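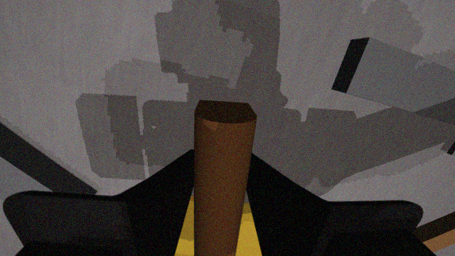

Forum > Simulation and Testing > Good practice / house rules
Posted in January by tuhiwai_t

We're writing down rules for how we report grasp tests done in simulation, and I'd like to hear what other shops do before I send ours around. Current draft:

1. Every result states the simulator version, the physics time step and the friction values used.
2. A grasp counts as a success only if the part is still held after the full hold time. Ours is 7 seconds.
3. Random seeds are saved with the results.
4. No trial is dropped from the total. If the physics blows up, it is a failure.
5. Wrist camera images are saved for every trial, including the boring ones.

The one we argue over is number 4. Our last batch was 1269 trials and the exploded ones made a visible dent in the score.

Tipene Tuhiwai

Posted by brelero_bench

We have something close to this. I would split rule 4. If the part shoots off across the table before the fingers touch anything, that is a bad spawn and says nothing about the grasp. If it shoots off while the fingers are closing, count it as a failure. We log the first kind as "invalid start" and print the number next to the score.

Posted by hbaumgart

I disagree with the split. Once you have a category called invalid, things drift into it. I reviewed a report from a supplier where a good part of the failures had been moved to invalid after the fact, and the person who did it thought he was being careful. If your spawns are bad, fix the spawns and run the whole batch again.

I would also add a rule on friction. Stating the value is fine, but a number picked because the grasps looked good with it is worthless. Say where it came from: measured, from a table, or guessed. "Guessed" is an acceptable answer as long as it's in the report.

Henrik

Posted by brelero_bench

Running everything again is easy to say when your batches are small. Our full set is 3110 trials and it ties up the machine overnight. The check for an invalid start is done by script before the gripper moves, so nobody gets to decide after the fact. I think that covers your objection.

Posted by hbaumgart

It covers most of it. Then write that into the rule: the check runs before motion, the script is under version control, and the threshold can't change in the middle of a batch. Without those three lines I would still say no.

Posted by plunik_kat

Question on rule 5. Do you save at full resolution? We stopped because of disk space and now keep the first and last image of each trial.

Also, what are people doing about shadows? Our renderer has a low quality shadow setting that gives stair-step edges. It's fast, and the physics doesn't care. But one of our grasp pickers works from the camera image, and its score changed when we switched the setting. I now think the render settings belong in rule 1 with the time step.

Posted by tuhiwai_t

Agreed, adding render settings to rule 1. I had only been thinking about the physics side. Shadow quality, light positions, noise on or off.

On images, we keep full resolution for failures and small ones for the rest. First and last would not be enough for us. Most of our slips are in the middle of the lift.

Posted by oldpearce

I do this on real hardware at Pearce and only read sim reports, so take this as the customer's view. What I want on page one is the list of objects, with sizes and weights. I get reports that say "blocks" and nothing more. A long narrow block held near one end is a different job from a cube, and if other parts are lying nearby the fingers can hit them on the way in. Say whether the table was cluttered and how the clutter was placed.

And please do some real trials. We ask for 200 on the bench before we will look at a sim score. I know that number gets complaints.

Posted by gurnix_line2

200 is too many for a small team if a person has to reset the parts by hand. We do almost none on some projects and say so in the report. A clear "not tested on hardware" is better than a rushed bench test with someone nudging parts back into place.

Posted by oldpearce

Fine, as long as it's in the summary where I'll see it. I have found that sentence in an appendix more than once.

Posted by tuhiwai_t

Revised version:

1. Simulator version, time step, friction values with their source, and render settings.
2. Hold time stated, success judged at the end of it.
3. Seeds saved.
4. No trials dropped. Invalid starts allowed only by a scripted check before motion, threshold fixed for the batch, count printed beside the score.
5. Images saved through the whole trial, full resolution for failures.
6. Object list with sizes and weights, and how clutter was placed.
7. Hardware trials, or the lack of them, stated in the summary.

Henrik, I know you'd still rather drop the second half of 4. I'm leaving it in for now and we'll see how many invalid starts people report.

Posted by hbaumgart

I can live with it. Put a limit on the count though. If a tenth of a batch is invalid I don't want to read the score at all.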